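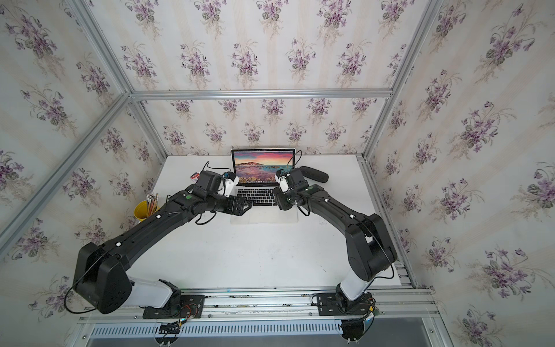
Papel de parede com violetas e listras verticais em fundo creme.

Dados > Artes decorativas > Padrões > Oltano

Oltano: registo de papéis de parede florais

Versão 3, Aug 12, 2022
Responsável: Amanuel Wako

O Oltano é uma tabela de 152 registos de papéis de parede com motivo floral. Cada registo corresponde a um padrão e não a um rolo. Quando o mesmo desenho existe em duas cores, ele tem um só número e as cores ficam no campo "variantes".

Comecei esta tabela para o meu próprio uso, ao restaurar a sala de jantar de uma casa em Doltum, onde precisei de comparar muitos fragmentos pequenos. Mais tarde juntei as fichas da coleção Beyene, que estavam em papel e com letra bastante difícil.

Ficheiros

padroes.csv: a tabela principal, separada por ponto e vírgula
fontes.csv: a origem de cada ficha
vocabulario.txt: os nomes de flores admitidos, com sinónimos

A codificação é UTF-8. Se os acentos aparecem trocados na folha de cálculo, é preciso escolher a codificação à mão no momento de importar.

Campos de padroes.csv

id: número do padrão, nunca reutilizado
flor_principal: um termo do vocabulário (violeta, rosa, peónia, etc.)
flor_secundaria: pode ficar vazio
fundo: liso, listrado, pontilhado ou outro
cor_fundo: descrição livre, em minúsculas
repeticao_cm: altura da repetição vertical, medida na peça
encaixe: direito, deslocado ou desconhecido
variantes: lista de cores, separadas por vírgula
notas: texto livre

O campo "encaixe" merece atenção. Um fragmento estreito mostra muitas vezes só uma parte do ramo, e então não se pode saber se o desenho desce de uma faixa para a outra. Nestes casos escrevi "desconhecido". Peço que não se substitua este valor por "direito", como foi feito numa cópia que circula.

Problemas conhecidos

Em 11 registos falta a altura da repetição. Os padrões 2 e 3 são talvez o mesmo desenho, impresso por casas diferentes; deixei os dois separados até encontrar uma peça com margem. As cores foram anotadas à luz do dia, em dezembro, e os beges podem parecer mais frios do que são. A palavra "violeta" designa sempre a flor. Para a cor uso "roxo".

O que mudou nesta versão

As datas de fabrico foram retiradas, pois a maior parte vinha de suposições do antigo dono das fichas. O termo "amor-perfeito" deixou de ser sinónimo de "violeta" e tem agora linha própria no vocabulário.

Utilização

A tabela pode ser copiada e modificada livremente, com menção do nome Oltano e do número da versão. Para correções, indique o id do padrão e, se for possível, a medida feita com régua rígida.

Itens relacionados

Nendton: barras e cercaduras impressas
Fichas Beyene: transcrição completa
Doltum: amostras de tinta de interior
Vocabulário de flores, versão 2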